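Sim-trained drawer policy scores fine in evaluation but ignores the wrist views – is my ablation wrong?

Asked in Simulation and Learning, 3 answers

Hi all, first proper question on here so be gentle. I'm doing a small project on imitation learning in simulation. The job is a two-armed robot working at a cabinet in a made-up room we call Evis, and I'm comparing a policy that gets every view with one that has the wrist views blanked out. My training set is 277 demos, I train with 3 seeds, and I run 200 rollouts per seed.

What bothers me is that the two versions come out practically the same. I expected blanking the wrist views to hurt a lot, as that's what everybody in the Flerkero reading group told me would happen. My supervisor reckons it's a bug. I've checked the blanking code twice and it really does feed in zeros.

Views from one room, three close to a gripper and one wider:

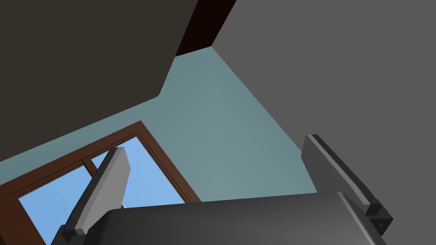
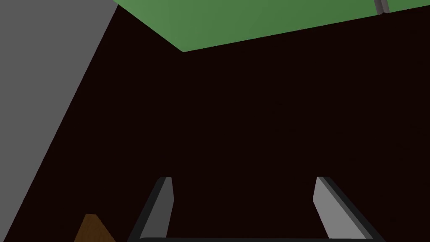
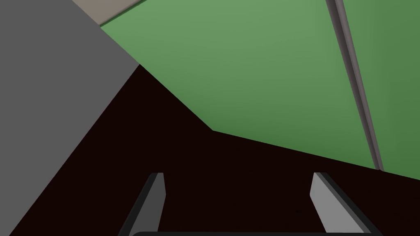

Both arms and the green cabinet are in the last one. 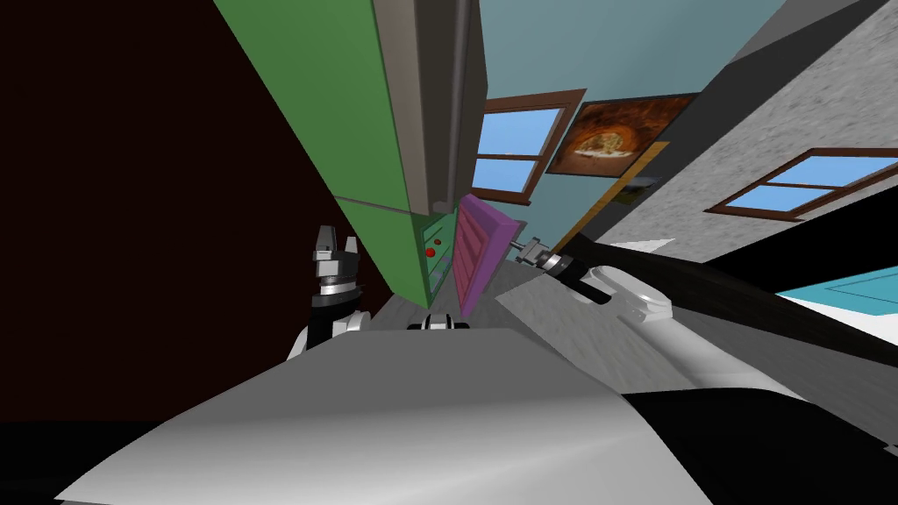 How many rollouts do I need before I can say two policies are different?

It depends on how big a gap you care about. With 200 rollouts per policy and a success rate somewhere near half, the 95% interval on each one is close to seven points either side, so a gap of two or three points tells you very little. If you only care about big differences you have plenty already. Start both policies from the same list of initial states too, then compare them state by state, and you'll get more out of the same compute.

Answer 1 (accepted)

I had almost exactly this last December with a setup called Madside and lost a good chunk of the winter to it, so sympathies! A few things I'd try before believing the result.

Feeding in zeros isn't the same as taking the input away. The encoder still puts something out for a black picture, and if you only blank at test time you're measuring how the policy copes with odd input. For the question you're asking you want to retrain without those views – was that what you did? Your post doesn't say.

Then look at how much your start positions vary. Mine were so narrow that the policy could nearly have done it from joint angles alone. I widened the spread, retrained, and the version without wrist views dropped badly while the full one hardly moved. Try a run with joint angles only. If that one scores well too, you've found your problem and it isn't a bug.

And please report the seeds separately. Pooling them hides a lot, and three is on the thin side anyway. I went up to 9 in the end and the order of two of my methods swapped over.

Answer 2

Could be the wide view is just good enough? Some tasks are like that. I'd write it up as it is.

Answer 3

Agree with the first answer about retraining. I'd add that a yes/no success score is pretty blunt. Log how long each rollout takes and how many times the gripper closes on nothing. In our Van Loon runs the success rates matched but one policy needed far more goes at the handle, and you'd never have known from the table.

Also check what resolution the wrist views get shrunk to before the encoder – ours were being squashed by a default setting I'd forgotten about.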